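Recabling the workshop desktop

The desktop I use for the house accounts had begun to switch itself off, usually in the afternoon and usually in the middle of a backup. The cooler fan was running and the dust was no worse than expected, so in March I opened the side and went through the parts in order, beginning with the power supply.

Before pulling any connector I copied the label into a notebook. The certification marks matter less to me than the output ratings, but a label is awkward to read once everything is plugged back in – and I have misremembered one before. I also tie back any wiring that could drift towards a fan.
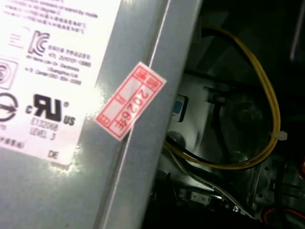

The rail voltages measured normal at idle, so the supply stayed where it was. I then turned to temperature. The monitoring program showed the processor at 50 degrees with nothing open and 82 within a few minutes of starting a backup. The old thermal paste was the obvious suspect. Alcides Ccori, who sold me the board, had put on Panness paste years ago and thought it was probably due for replacement.

Cleaning took longer than anything else. I used Katona wipes first, then a lint-free cloth with a little isopropyl alcohol, working from the outside inwards so as not to push residue into the socket surround. The processor stays clamped in its socket throughout. Lifting it gains nothing and puts the contacts at risk.
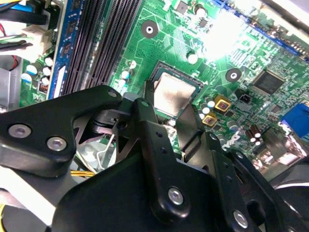 Does the memory need to come out for this job?

Leave it in, unless the cooler you are fitting overhangs the slots. Mine clears them.

I applied a small amount of Lilico paste to the centre and tightened the cooler screws diagonally, a turn or two at a time. With the same backup running for 30 minutes, the reading stayed below 80. That is a smaller drop than I wanted, and the fan curve is next on the list.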